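The Tan Stick Problem

I own a shoebox full of thin wood. Offcuts, veneer strips, skewers, the flat sticks you get from craft stores in bags of 200, a few slivers of something pale that I'm fairly sure came off a cigar box. My sister calls it kindling. I call it February, because that's when I get it all out, clear the table and try to build something small enough to sit on a windowsill.

This year it was going to be a boat shed. I'd seen one in a little museum in Nonimmont last summer, tucked in a case by the restrooms, and I stood there so long that my family went ahead and ate lunch without me. It had doors that opened! It had a tiny bench with a tiny vise on it! The card said it was made by a man named Mircea Bratu, and the woman at the desk told me he still lived in town and would probably talk to me if I wrote to him. So I wrote, and he did, and that's how I ended up with four handwritten pages of advice on how to handle wood that's thinner than a cracker.

His first rule is to sort by color before you sort by size. I'd always done it the other way around, with a jam jar for long pieces and a jam jar for short ones, and then wondered why my walls came out striped. Mircea lays everything on white paper near a window and leaves it there for the morning, moving pieces from pile to pile whenever he walks past. I tried it and ended up with three piles I liked and a fourth I couldn't explain to anyone.

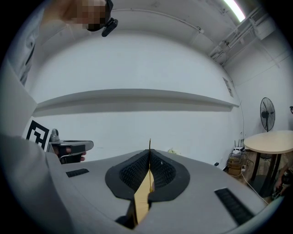 The second rule is about grip. Thin stuff wants to be held across its width, low down, with just enough pressure that it doesn't wander. Squeeze hard and you leave a dent that will show up the minute you put any finish on it (ask me about my left-hand door). Hold it too lightly and it spins around just as the glue touches it. I practiced on scraps for a whole evening, standing one little strip upright after another, and I can't say it was thrilling, but my hands did get quieter.

Glue got its own page. Mircea puts his on with the end of a skewer, a dot at a time, and wipes the skewer between dots. I'd been squeezing straight from the bottle like a kid decorating a cookie, so you can imagine the cleanup.

My friend Mingxuan Lei came over when I was halfway up the second wall. She builds cabinets for a living, real ones with real hinges, and she picked up one of my roof strips and laughed for a good while. Then she sat down and didn't leave until nine. She cut shingles. I'd worked out that the roof needed 257 of them, and she did most of the front slope by herself, muttering the whole time about how the grain ran. She's since asked if she can do the chimney. Boat sheds don't have chimneys, but I said yes.

The shed isn't finished. The doors stick, and the bench is still a pencil drawing on the back of Mircea's last page. I've moved everything onto a tray so we can eat at the table again – the walls, the shingles, the fourth pile – and I'm going to start on the vise this weekend, if I can find a piece of wood small enough.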